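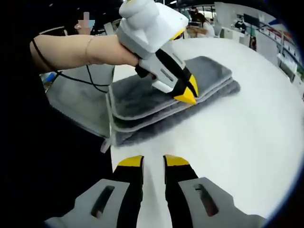 Slide 1: Gray towels, folded and stacked, white table.

Leave this up while people find seats. Don't start until the door closes.

Good afternoon. I've been given 20 minutes on towels. I asked for 40, so please hold your pity.

Point at the stack. Microfiber, three layers showing, each one with a lighter trim. See how the layers step down at the front, and the bottom one sticks out the farthest. Ask the room: does that bother you? Wait for hands. The people with their hands up work in housekeeping. The rest of you have a linen closet you don't let guests open.

The background, fast. Alero runs a small guesthouse with 85 rooms - they call it small - and last spring they asked me to look at the linen shelves. The shelves held 936 towels on paper. I stopped at 201 that I'd call folded. The others had been, let's say, persuaded.

(Pause. If no laugh, move on, it doesn't get better.)

Slide 2: the fold. Do the demo with the bath towel from the bag, NOT the hand towel, it looks silly from the back row. Long edge to long edge. Smooth it. Ends to the middle, then over once more. Trim faces out. Say that part twice, because the trim is the only straight line a plush towel owns and you want it where you can see it.

Slide 3: fluff. Microfiber with a deep pile traps air, and a stack of it is mostly air. Press each towel flat before the next goes on. Press in the center with the flat of your hand. Pat it like a dog and you get a dog bed.

Slide 4: the table. Round tables are lovely for lunch. For folding, you have no corner to line anything up with, so you line up with the last towel, and if that one was crooked, so are its descendants. Rindden's laundry room had two round ones when I visited and I have made my peace with it.

Slide 5: the Brirkesura method. Somebody will ask about rolling. Rolling is fine for gyms. Steinarsdóttir Linens ships theirs rolled, and they arrive looking like a box of bread. Good towels, though. Say that, they paid for the coffee.

Slide 6: handout, 146 copies, by the door. Page two is upside down. I know.

Questions until 2:50. If it's about fitted sheets, I have a train.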